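The Case for Writing Down the Prescription

By Yuxi Zheng

A pair of eyeglasses is a small optical instrument specified by at least seven numbers, and most people who wear one own none of those numbers. They own the glasses. The numbers sit in a file at the shop, in an older file at the clinic, and in part on a lab ticket that was thrown away after the lenses were cut. My argument is that the full set should be handed over with the glasses, in writing, every time, without the customer having to ask.

I will list what I mean by the full set. Sphere, cylinder and axis for each eye. The add, if there is one. The distance between the pupils, measured separately for each side. The fitting height. The vertex distance, meaning the gap between the back of the lens and the front of the eye. The lens material and its index. The base curve. The frame tilt and wrap, where the lab used them.

The first group is what people call "the prescription." It describes the correction the eye needs under test conditions. The second group describes where that correction has to sit in order to work. A strong lens that is correct on paper and mounted four millimeters off center is, in use, a different lens. The rule for this is old and simple: the unwanted prism equals the decentration in centimeters multiplied by the power in diopters. Four millimeters at six diopters gives 2.4 prism diopters, which is enough to produce headaches in plenty of wearers when it falls on one side only.

Vertex distance gets even less attention. Move a minus lens away from the eye and its effect weakens. Move it closer and the effect grows. At low powers the change is too small to matter. At eight diopters, a shift of four millimeters changes the effective power by a quarter diopter, which is the smallest step most labs cut. A person who switches from a frame that sits close to one that slides down the nose can lose that step and conclude that their eyes have gotten worse.

I kept records on this for a while. For several years I ran the back bench at Florko, a two-counter optical shop, where my work was checking finished lenses against their orders and dealing with remakes. In my last year there I logged 1,139 finished pairs. Of those, 61 came back from the wearer with a complaint serious enough to open a remake ticket. I sorted the tickets by cause. In 14 of them the refraction was wrong and the eye had to be tested again. Nearly all the rest were position errors: fitting height, pupil distance, tilt. The lenses had the power that was ordered. They were in the wrong place.

One shop and one year do not make a study, and I do not offer them as one. The log does show where the trouble was in a place where I could look at every ticket. It was in the numbers that customers never saw.

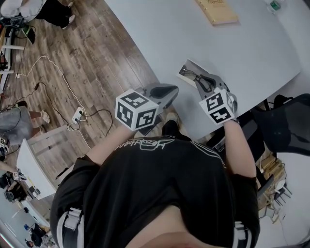 Eyeglasses with thin dark frames.

The usual objection from the trade is that these measurements belong to the frame as much as to the face. Fitting height is measured with one frame in position on one nose. Give the customer that number and they will type it into an order form for a different frame, and the result will be poor. This is true, and I have seen it happen. The remedy is to label the number. "Fitting height, 19 mm, in the frame supplied" is harder to misuse than a bare 19, and it is much more useful than a blank.

The second objection is liability. If the shop writes down a pupil distance and the customer buys a second pair elsewhere, who pays when the second pair fails? Wenjie Yuan, who managed the counter at Florko and with whom I argued about this for most of one August, held that a written number is a promise. I think it is a record. The shop has already staked its own pair on that number. If the number is good enough to cut a lens with, it is good enough to print.

The third objection is the one people do not state at the counter. Withheld numbers keep customers. A person who cannot describe their glasses has to go back to whoever can. I understand why a small shop wants this. The rent is due whether or not someone orders spare lenses. But it is a weak way to hold on to trade, and it costs bench time. When a customer came to us from another shop without paperwork, I had to read the old lenses on the lensmeter, mark the centers by hand, and guess at the base curve with a clock gauge. With paperwork, the same job was a matter of copying and checking.

There is also the matter of adaptation. When a wearer complains that a new pair "feels wrong," the standard advice is to wait two weeks. Sometimes that is right. The visual system does adjust to a new cylinder axis or a flatter base curve. But the advice is given without comparing the new pair with the old one, because the figures for the old one are missing. If both sets of figures are on the table, the cause can often be found in a few minutes. A base curve that went from six to four will change how straight lines look near the edge of the lens. A change of index from 1.50 to 1.67 usually brings more color fringing. Neither is a defect. Both can be explained, and a wearer who has had the change explained is better placed to decide whether to wait.

What would the record look like? It could be a card the size of a business card. I drafted one that used both sides and left room for a date and the initials of the person who took the measurements. The initials matter more than they seem to. Two careful people measuring the same face will often differ by half a millimeter, and it helps to know whose half millimeter it is.

Costs are low. The numbers already exist in the order system. Printing them takes a template and a card. The only new labor is at pickup, where someone has to check that the finished pair matches the card, and that check should be happening anyway.

Wearers can do part of this now. Ask for the measurements while the frame is still on your face and the ruler is still out. Ask for the monocular figures, one for each eye, and have the lens material written next to them. Keep the card with the spare pair.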